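Wummont Driveway Ball Return: Review

The Wummont return is a net and chute that hangs from a basketball rim and sends the ball back to the shooter after a make. I bought the 10 foot version for the driveway in October and have used it most days since then.

What comes with it

The box holds a chute in two pieces, a bracket with two hooks, a bag of bolts, and a strap that goes around the pole. You need your own adjustable wrench. The instructions are one sheet, printed on both sides, and the drawing for step four shows the bracket upside down. Follow the written text for that step and ignore the drawing.

Setup took me 77 minutes alone on a Saturday morning. A second person on the ladder would cut that down. The hooks go over the front of the rim and the strap keeps the chute from twisting. You do not have to take the existing net off, but the ball drops cleaner if you tie it up or remove it.

How it works

Shots that go in come back well. From the free throw line the ball rolls to within a step or two of my feet. From the corner you have to loosen the swivel, turn the chute, and tighten it again, and this gets old if you like to move around between shots. The swivel has 15 positions, marked with small notches that are hard to feel with cold fingers.

Missed shots are a different matter. The chute is narrow, and most rebounds off the side of the rim miss it completely. My old Bosman had wide side nets that caught many of those, although it took up half the driveway and blew over twice. If you are a beginner and miss more than you make, the Bosman style will save you more walking.

I kept a count during the first week. Out of 593 made shots, 10 got stuck where the two chute pieces join. Tapping the chute with a broom handle freed the ball each time. After I tightened the joint bolts another half turn, the sticking mostly stopped.

Build quality

The bracket is solid and the paint has held up. The strap is the weak part. Mine started to fray where it rubs on the pole, and I replaced it with a ratchet strap from the garage. The chute flexes when it takes a hard bank shot, but it has not cracked.

The package deal

Wummont sells the return alone or with a practice T-shirt and a Zamum rubber ball. The ball is fine for outdoor use. I would skip the bundle unless you need one.
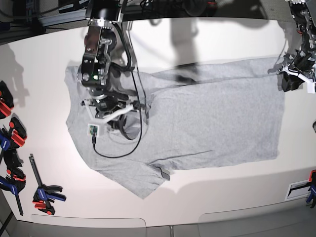
Light heather-gray short-sleeved T-shirt, laid flat.

Who should buy it

It suits one person shooting from one spot at a time. It is no good for a pickup game, and it has to come down if anyone wants to play under the basket. Removal takes a few minutes once you have done it before.

Margit Csizmadia, who coaches my daughter's team at the Buncombe gym, tried it for an afternoon and liked it for free throws but not for anything else. I agree with her on that. I would buy it again, with a better strap.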